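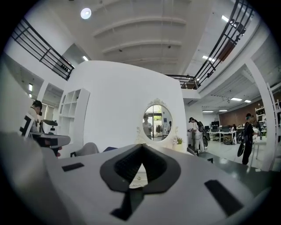 Hola, Montserrat:

Te debía noticias del local de Wallmont y va todo seguido, que si me pongo a ordenarlo no te lo mando nunca. ¡La sala grande ya parece otra! Las paredes están en blanco, el tabique curvo también, y el espejo ovalado del marco con volutas se ha quedado colgado ahí. Josué lo quería en la entrada (lo discutimos bastante), pero en el tabique recoge la luz de la puerta y se ve el verde de fuera, así que gané yo.

La estantería blanca de cubos sigue vacía. Las cajas con los catálogos están todavía en el almacén de Minero y no quiero subirlas hasta que Aurelio repase los enchufes de ese lado. La silla gris tapizada se queda delante de momento, me gusta ahí, aunque para las visitas harán falta más. Tengo presupuesto de 4 iguales, a 98 euros cada una, y espero tu visto bueno.

De dinero: quedan 425 euros de la partida de pintura y me gustaría pasarlos a mobiliario, si no os parece mal. Con eso cubrimos las sillas y sobra un pico para flores, que las rosa pálido junto al espejo le dan mucha vida a tanto blanco.

Lo que va con retraso es el rótulo. Cúc me ha enseñado dos versiones y ninguna nos convence, le he pedido otra para mayo. El perchero de la ropa oscura tampoco tiene sitio definitivo, acepto ideas.

Un abrazo,
Anastasia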